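Kitchen tips: when the robot arm drops the dishes

In February our arm in the Drendville kitchen let a bowl slip into the sink two times. The cause was dish soap on the finger pads. Wipe the pads with a dry cloth before every job, and give it only metal or plastic things under 600 grams.
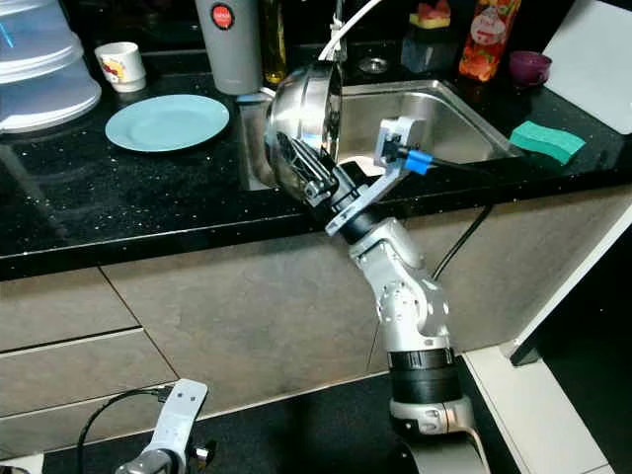
Steel bowl held by the rim, at the front edge of the sink.

Keep all cables away from the basin. If one gets wet, pull the main plug first and touch the arm after. Let the cable dry for 20 hours.

The second fault was weak light. With the lamp off, the wrist camera could not find the edge of the counter and the arm stopped halfway. Now we switch on the lamp 5 minutes before we start. 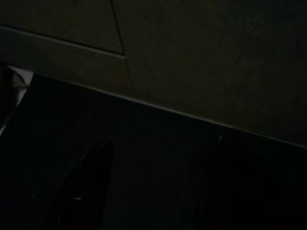 What should I do when the arm stops with a dish in its fingers?
Hold the dish from below with one hand, then press the release button. Set the speed to 50 percent for the next try.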